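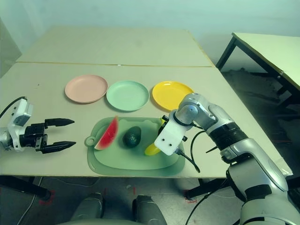
Grade the Reset, Not Just the Run

By Celeste Navarrete

The Pinutitz student manipulation contest scores a run on two numbers: items placed and time used. Our club has entered it for two years. I think the scoring teaches students the wrong job, and I think the rules should change before the December round.

Consider the fruit task. Toy fruit starts on a cutting board and has to end up on colored plates. A team gets one attempt at a layout published well in advance. With the layout known, the cheapest way to score is to record one good motion and play it back. Last season our fastest entry did exactly this. It looked excellent. Move the board a finger's width and it closed on air.

Yufang Duan, who writes most of our control code, ran the same program 30 times with the fruit put back by hand by whoever was nearest. The spread in starting positions was small, and no one was trying to be difficult. The success rate fell well below what the contest run had suggested. None of this shows up on a score sheet that records one attempt.

The shapes matter too. A watermelon wedge standing on its rind can tip if a finger touches it high. An avocado on its side offers a rounded surface and may roll. A banana gives a different grip depending on where along the curve the fingers land. A student who has worked through all three has learned something about contact. A student who has tuned a playback file has learned where the fruit was that afternoon.

My proposal is plain. Give each team 70 minutes and let it make as many attempts as it likes. A judge resets the items between attempts, within a marked zone, without consulting the team. Score the fraction of attempts completed. Keep time as a tiebreaker. Require a written log of every failure, with a cause, and make the log worth 30 percent of the total.

Olga Echeverría, who coaches the Virkell team, objects that this favors clubs with more practice hours. She has a point. Repeated trials reward teams that can run repeated trials, and her students share their bench with two other classes. I would answer that the present rules favor the same clubs, since polishing a single motion also takes hours, and the hours buy less.

The second objection is that spectators like speed. They do. A separate speed event would satisfy them and could use the old rules unchanged.

The log will be the unpopular part. Our students disliked it when Brunello Benedetti introduced it in class, and several entries from the first month read "missed" and nothing else. By spring they named the item, the approach angle and the finger that touched first. Two of those entries led directly to a change in how we approach the wedge. I would like the other teams to be reading entries like that, and the rules committee accepts comments until the end of the term.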